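Flerilach Cell Planner: bench-top layout package for small arms

Buying a robot arm is easy. You send someone a large amount of money and a crate arrives. Finding out that the table you had in mind is too short, too close to the wall or already spoken for by the second arm tends to come later, usually with the crate open and the boss watching.

Flerilach Cell Planner lets you make those mistakes on a screen first. You set up a room, put in a table, stand your arms on it or on pedestals beside it, and run a pick task with a handful of coloured blocks. If the gripper can't get over the block, you've lost an afternoon instead of a budget year.
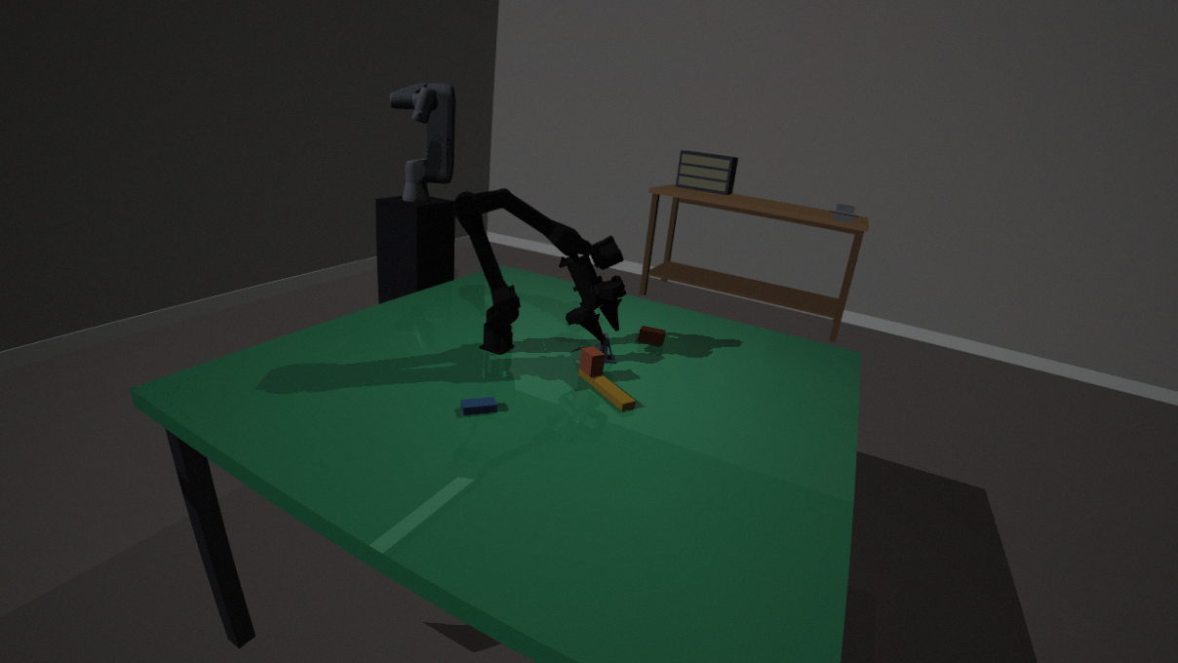 Block pick layout in the Planner, gripper above the red-orange cube.

The blocks are plain on purpose. A cube, a bar and a couple of flat pieces will tell you most of what you need to know about reach and clearance, and they don't cost anything to drop. Once the layout holds up you can bring in models of your own parts, which will be uglier and harder to grip.

What you get
Planner licence, one seat, 12 months: $385
Extra seat: $70
Setup call with a human being: 44 minutes, included

The call is 44 minutes because Hacer Özkan, who runs them, has timed it. Have your room measurements ready. "Pretty big" is not a measurement, though we've been sent it twice.

Budgeting for more than one arm 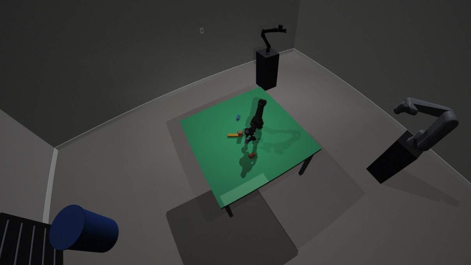

Most people price the arm and forget what it stands on. Pedestals, bolts, cable runs, guarding and the electrician all have to be paid for, and none of them show up in the glossy brochure. The Planner's cost sheet has a line for each, left blank so you can fill in your own quotes. We don't guess at your electrician's rates. We've met electricians.

If you're weighing up a shared table against separate stations, save both as layouts and compare the sheets side by side. Check the shared one with every arm at full stretch, and leave space for the person who has to pick up whatever gets dropped.

Needs a reasonably modern desktop with a proper graphics card. It will open on an old office laptop, in the sense that you can go and make tea. Version 2 is current, and licences bought before May move over at no charge.

Comments

Seon-mi Joo
2022-04-10
Used it to plan our Trollton workshop. We'd budgeted for one pedestal and needed two. Annoying, but cheaper to find out this way. Can the cost sheet do GST separately?

Flerilach support
Yes, tick "tax on its own line" under Sheet Options. It's off by default for reasons lost to history.

visser_dan
Any chance of importing Skakent layouts? I have a folder full and no wish to draw them again.

pk
The bit about electricians is unfair. Accurate, but unfair.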